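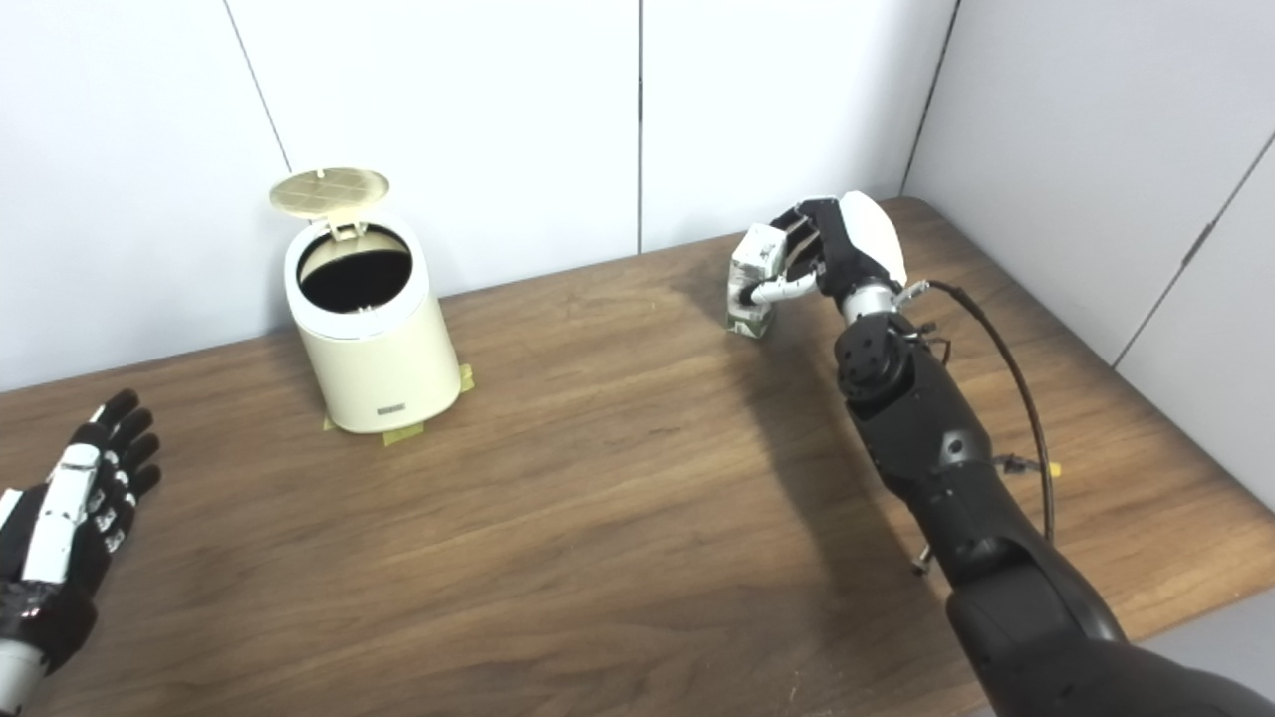
Small bins and drink cartons

The tabletop bins are staying. After the trial at Pomside, every shared table in the Cotov and Naylor rooms will have a small cream bin with a flip-up lid, and the large bins by the doors will go back to being for everything else.

During the trial the small bins took in 1,020 items, and 186 of those were drink cartons. Roughly 41 still had something left in them. Please finish the drink or pour it down the sink first. A carton with an inch of juice in it will leak through the liner, and the liners are thin.

The bins are light and they slide when someone reaches across for them. Yellow masking tape around the base keeps them in one spot — three strips are enough.

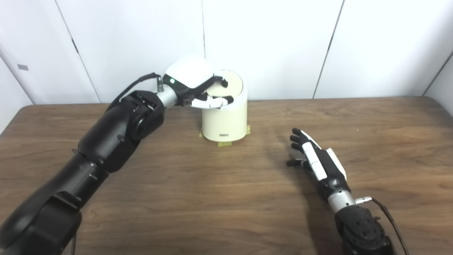
Photo: Turnus newsletter

If a strip comes loose, press it down or put on a new one. Spare rolls are in the drawer under each sink. When you empty a bin, leave the tape where it is and lift out the liner only. Wipe the inside and the rim with a damp cloth once a week.

Straws and their wrappers can go in with the carton. Glass and cans can't.

The Naylor room gets its bins first, and Cotov should have them by May. Questions about liners or tape go to Iraís Galindo at the front desk.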